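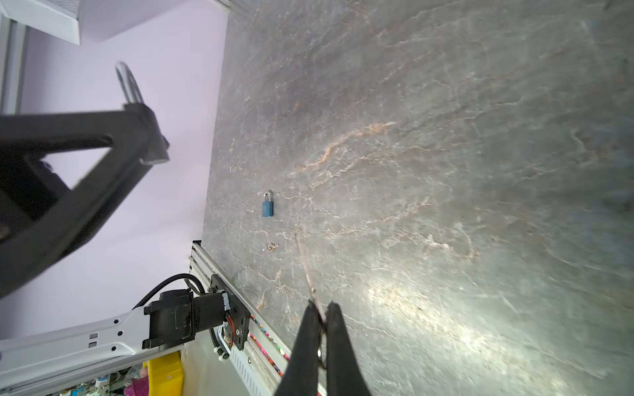

June, bench notes, second batch of the jute wall pieces

Started again at 7:40 after throwing out everything from the first batch. I still don't believe the stiffener does what the Bakgate label says it does. "Holds any natural weave flat, even in a steamy kitchen." We'll see. I have read that kind of sentence on three other bottles and two of them ended up under the sink.

What I'm testing: does jute cloth glued over a board stay flat on a wall if you seal the back, the front, both, or neither. The people at Lenordale want to hang a run of these in the kitchen of their show house and they want them to last past the open weekend. My own guess is that the stiffener adds nothing and the board does all the work.

Setup. 16 squares cut from the same roll, washed once, ironed damp on the wrong side. Four left bare, four sealed on the back, four on the front, four both ways. All on the same board, all with the same white glue, edges folded over and stapled. Atieno Tanui cut the squares and marked the grain with chalk, so if the grain is off on any of them I can't blame the roll. Ironing took longer than it should have. The cloth smells like a feed store when it's damp and I'd forgotten that.

Result after the first night over the kettle shelf:
bare: two flat, two with a slight lift at the top left corner
back sealed: all flat
front sealed: one bubbled in the middle, the rest flat but they look plastic
both: all flat, all ugly

So back sealed wins, on four squares, after one night. I wouldn't bet lunch on it. The bubble could be my glue. I was rushing that one and the brush was shedding.

Color is the other complaint. The front-sealed squares went a shade darker, closer to weak tea, and they've lost the fuzz that is the whole reason anyone wants the stuff on a kitchen wall. If somebody likes a shiny burlap sign, fine, but then they could buy oilcloth and save themselves the stapling.

Stencil trial, same afternoon. Chalk paint, stiff brush, nearly dry. The Engström brush gave a cleaner edge than the foam dabber, though I'd only just washed the dabber and it may have been carrying water. Letters under an inch tall are hopeless on this weave whatever you use. The loops on the small "e" closed up every time. I've told Lenordale they can have "coffee" large or not at all, and they're thinking it over.
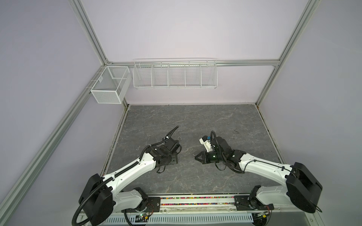
Fergus Cowie read this far over my shoulder and thinks four squares per group is too few to say anything, and that the corner lift on the bare ones is from stapling the sides before the top. He'd do top, bottom, then sides, and pull less.

Fair point on the stapling. I did do the sides first, on the bare group only as far as I can remember, and that spoils the comparison. Should have written the order down. Redoing the bare group his way tomorrow and leaving the rest up where they are.

I'm less convinced by his other idea, a bead of hot glue around the folded edge. We tried it on the Staltbridge table runners and it showed through as little hard dots once the cloth relaxed. He says that was cheap glue. Maybe.

Cost so far is 376 for the lot, boards included, and most of that is boards. The stiffener is 11 a bottle and one bottle did the back group and the both group with a little left in the bottom. If the bare squares stay flat after restapling, I'm dropping it from the quote.

Still to do:
restaple bare group, top and bottom first
one square with the glue bead, to settle it
hang two over the stove instead of the kettle, grease is going to be worse than steam
ask Lenordale about the frames again, they said oak and then sent a picture of something painted

Left the squares up overnight with the window shut.

14 comments | 37 shares

We use cookies to remember your settings and see which pages get read. Accept | Manage choices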